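共同工房の双腕ロボット作業台、4月に一般公開
Dornodbridge工房

共同工房Dornodbridgeは、利用者が共同で製作を進めてきた双腕ロボット作業台「Tillby」を、4月から一般の見学者に公開します。

Tillbyは、2本のロボットアームを1台の作業台に向かい合うように配置し、工具や小物の受け渡し、板の上での作業などを試すための設備です。製作は工房の利用者6人が担当し、設計から組み立て、配線までを18週間かけて行いました。作業時間は合計450時間です。制御用ソフトウェア「Pristov」も工房内で開発しました。

現在は、作業台に置いた板と手工具を使い、左右のアームの動きを合わせる調整を続けています。

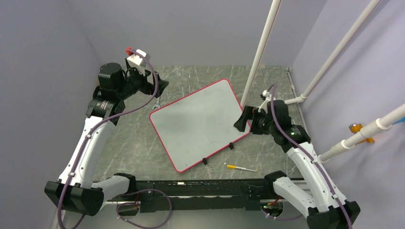
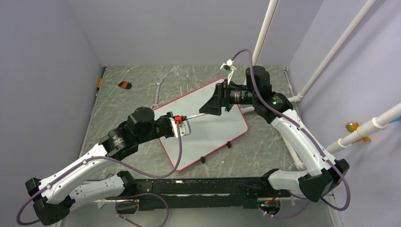 調整中のTillby。2枚とも、赤系の縁の板とレンチを台上に置いた状態

製作責任者のMaxine Pirihiは次のように述べています。「片腕だけの試作機は以前にもありましたが、2本になると互いの位置を合わせる作業に時間がかかります。ケーブルの取り回しも何度かやり直しました。見学の際は、調整の途中の様子もそのままご覧いただきます」

見学は予約制で、1回の定員は6人、参加費は無料です。会場はDornodbridge 2階のHinds室です。当日は製作メンバーが立ち会い、組み立ての手順や部品の選び方についての質問にもお答えします。部品表と配線図は会場で閲覧できます。

予約は工房の受付窓口で承ります。取材をご希望の方は、同窓口の広報担当(内線223)までご連絡ください。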